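Cemell Makers' Circle
Members' newsletter
2021-03-06

Can a machine let the cat out yet?

A few of you wrote in after the last issue wanting to know whether it was time to start saving up for a household robot. I promised to look into it properly, and I have, with a great deal of tea and a good many evenings in front of a simulator. 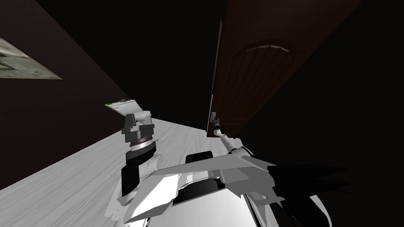
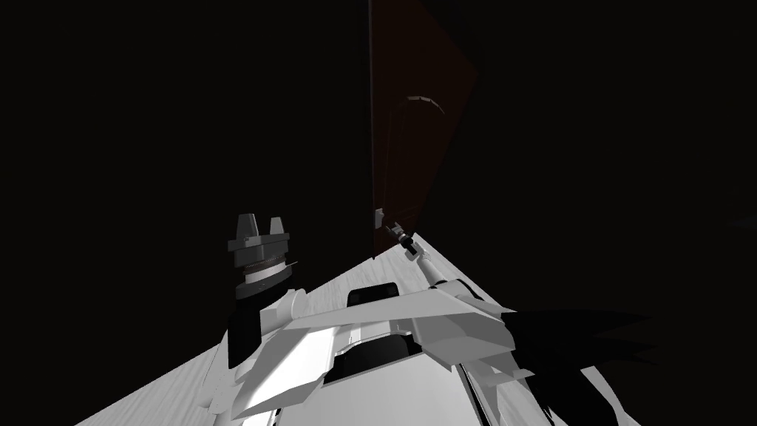 Getting to grips with doors in the simulator, in the two views above.

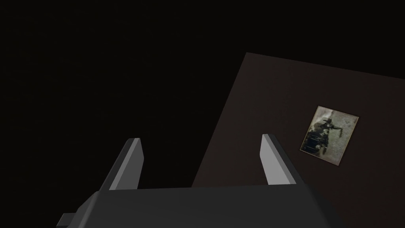
Satish Dwivedi
Newsletter editor and Tuesday bench supervisor

I should begin by confessing that I went into this wanting the answer to be yes. My mother has bad wrists and lives alone with a very demanding tabby, and if a machine could manage nothing more than doors I would be first in the queue. Doors are such a small thing, aren't they? You do them with an elbow while carrying the shopping. So when Asuka Kaneko offered to show me the door exercises her study group has been running on their home computers, I thought we would be finished with doors by the first evening and on to the washing-up by the second.

We were not on to the washing-up by the second. We are still on doors!

The trouble starts before anything is opened at all. The arm has to bring its fingers to the handle, and the handle is a little fitting on a very big plain panel, so being out by the width of a thumb means closing on thin air. Then it has to hold on firmly enough to turn the thing, and after that (this is the part I had never once thought about in my life) it has to move along a curve, as a door swings and a hand that pulls in a straight line will either slip off or try to take the hinges with it. You and I shuffle our feet and lean back a bit without noticing. A robot has to be told to shuffle, or has to learn it.

Learning is how Asuka's group goes about it. They let the simulated robot have a go, and another go, and leave it running while they get on with supper. Their longest batch so far was 400 attempts at a single door, and 229 of them ended with the door open far enough for a person to walk through. I was rather impressed until Miloslav Šťastný pointed out, very kindly, that he would not keep a front door that opened a bit better than every other time. He has fitted doors for most of his working life and had strong views on the handles as well, which I won't repeat in full, but the gist is that real ones stick in damp weather, and somebody has usually hung a coat on them.

That brings me to the simulator itself. I had thought of it as a sort of toy, and I have changed my mind. You can tumble a machine over in there as often as you like and the only cost is the electricity. You can try a heavier door or a slippery handle by altering a number. What you can't do is be sure that any of it will carry over to Mrs Next-Door's hallway, with the swollen frame and the mat that rucks up. Every person I spoke to brought this up without my asking, so I take it to be the thing that keeps them awake.

Garba Okonkwo gave me the shop-floor side of the story. He spent some years at Rustovitz, the packaging works, and says the arms there were marvellous at their one job and hopeless at any other. Cartons arrived in the same place, the same way up, all shift long. If a carton came down the line on its side, a person walked over and turned it. He thinks a home is nothing but cartons on their sides, and having looked round my kitchen I could not argue.

So, for those who asked, here is where I have got to. If your chore is the same every time and you can bolt the machine down beside it, there is a fair chance something will do it for you already. If it means going from room to room, opening things and putting them back, I would hang on to your money a while longer. Takumi Fukuda is more hopeful than I am and wants it put in print that he expects a decent door-opener within 8 years. It is now in print, Takumi, and I shall be keeping the cutting.

Asuka has agreed to bring her computer to the Dultden Road hall in August, and anyone who would like a turn at steering the arms by hand is very welcome. It is much harder than it looks, and I say that as someone who spent a whole evening patting a door. Please let me know if you are coming so that I can put out enough chairs, and do bring a biscuit or two if you can.

My mother, meanwhile, has had a cat flap put in.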